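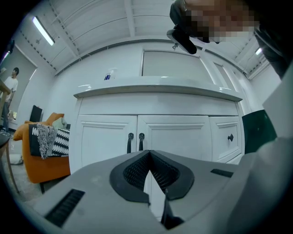

Unit 2: The Vanity Cabinet

Selville Course in Household Storage and Upkeep
Handout for the September intake

2.1 What the unit covers

This unit deals with the base cabinet under a bathroom countertop and the mirror cabinet above it. By the end you should be able to empty, clean, check and refill both in a single session. Kitchen base units come later in the course and are built along much the same lines, so keep these notes.

2.2 Parts and names

The countertop is the flat surface on top. The doors close off the main space below, and on a two-door cabinet they meet at a centre seam. Bar handles are long and straight and are usually fixed upright near that seam. A knob is a single small grip, common on drawers. One cabinet may well carry both, as with black bar handles on the doors and a black knob on the drawer beside them.

The panel is the flat or recessed part of the door face. Dust and splashes collect along the inner edge of a panelled door, and on white paint they show up quickly.

The gap between door and countertop is called the reveal in the Jibrin fitting notes. We use the same word in class.

2.3 Opening and checking

Open one door at a time, slowly, and hold it by the handle, not the top edge. With two handles set close together it is easy to catch the second door as well — watch for this if you have large hands or are wearing gloves.

Check the following and write down what you find:

Does each door swing freely through its full travel?
Do the two doors sit level when closed?
Is either handle loose? Try it with finger and thumb before reaching for a screwdriver.
Does the drawer run straight, or does it drag on one side?
Is there any swelling along the bottom of the doors?

A door that has dropped can normally be brought back with the hinge screws. Turn each a little, close the door, and look again. Don't remove the door for this.

2.4 Emptying and cleaning

Clear the countertop first, including small bottles standing at the back. Put everything in a tray in the order you took it out. Wipe the inside of the cabinet from back to front with a damp cloth and dry it straight away.

For the door faces, go round the panel edge with a soft brush, then wipe the flat parts. Clean behind the bar handles by passing a folded cloth through and drawing it up and down. Black fittings mark easily, so keep scouring cream off them.

Mirror doors are wiped last. Spray the cloth and leave the glass alone, or liquid will run down into the frame.

2.5 Refilling

Tall items go to the back of the base cabinet and items used daily go in the drawer. Labels face forward. Medicines do not go in the base cabinet at all.

Leave clear space round the pipework if there is any. The Savitz checklist asks for a hand's width on each side, and we follow it.

2.6 Task for next session

Read the Pladari sheet on hinges, item 137 in the course file. Then choose a cabinet at home, carry out the checks in 2.3 and bring your written answers. A sketch of the front with the parts named is also needed — pencil is fine.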